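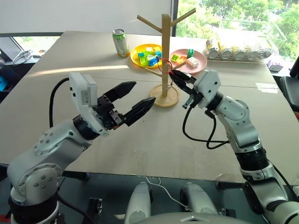
Re: [papercraft] Cracked folds on the February invitations
From: Lino Sala

> We are getting cracked folds on a run of birthday invitations and I'd
> like to hear from anyone who has used the same stock. It is Stalten
> Smooth, the heavy one, in the plum color. Printed flat, scored on the
> Tundden board, folded by hand with a bone folder. The fold shows a
> white line on the outside and on a few cards the surface has lifted.
> The order is 1000 cards and we have folded 40 so far, of which 38 are
> not fit to send. I tried a deeper score and it got worse. The ivory
> from the same maker folds without trouble.
>
> Is this the ink, the stock, or the board?
>
> Cartwright, Stincombe Stationery

I have used both colors. My guess is two separate causes, and I would check them in this order.

Grain first. The plum and the ivory do not have to be cut from the parent sheet the same way. Take an unprinted plum sheet and bend it gently in each direction without creasing it. The direction with less resistance is parallel to the grain. Your fold should run that way. If it runs across, the fibers break at the outside of the fold and no score will fully hide it. If the bend test is hard to read on stock that heavy, cut two narrow strips of the same length, one from each direction, and hold them side by side by one end. The strip that droops more has the grain running along its length.

Second, the side of the score. The groove pressed by the tool goes on the outside of the card and the raised ridge goes on the inside. You fold away from the groove. Many people do the reverse because it feels natural to close the card into the groove, and on light stock they get away with it. Your message doesn't say which way you folded.

Third, the depth. A deeper score made with a narrow tip cuts the top layer. That would explain why it got worse. On the Tundden board the channel is fairly narrow, and the small tip in a heavy sheet acts more like a dull knife than a creaser. Use the large tip, and make 4 light passes in place of one hard one. The aim is to compress the fibers over a wider strip. If you have access to a creasing matrix, that is better again, but for hand work the large tip will do.

The white line is a different matter. You say the cards were printed flat. Is the plum the color of the paper all the way through, or is it a white core with a colored face? Tear a corner off a scrap and look at the edge. If the core is white, any break in the face will show, and the ivory would crack in the same way without anyone seeing it. In that case you are not comparing a good fold with a bad one, only a visible crack with one you can't see. Try a folded ivory card under a strong light held low to one side.

If you have a solid band of ink over the fold, move it if the customer will allow it. Ink and toner both sit on the surface to some extent, and toner in particular flakes at a crease. A gap in the artwork as wide as the score is enough.

Humidity also has an effect. Heated rooms in February are dry and heavy stock gets brittle. I leave the wrapped pack in the workroom overnight, then open it and score the same day. I have not measured the difference, so treat that as habit.

For the cards you already folded, a matching ink pad run along the crease will hide a white line but not lifted surface. Test it on a reject, as some pads leave a shine on smooth stock.

Before you score any more of the run, I would make up a few blanks with the large tip, groove outside, half with the fold along the grain and half across. Let them sit closed under a weight for an hour and then look at them. Please post the result along with what the torn edge looked like. If the along-grain blanks still crack, I would ask Stalten whether the plum is coated.

Lino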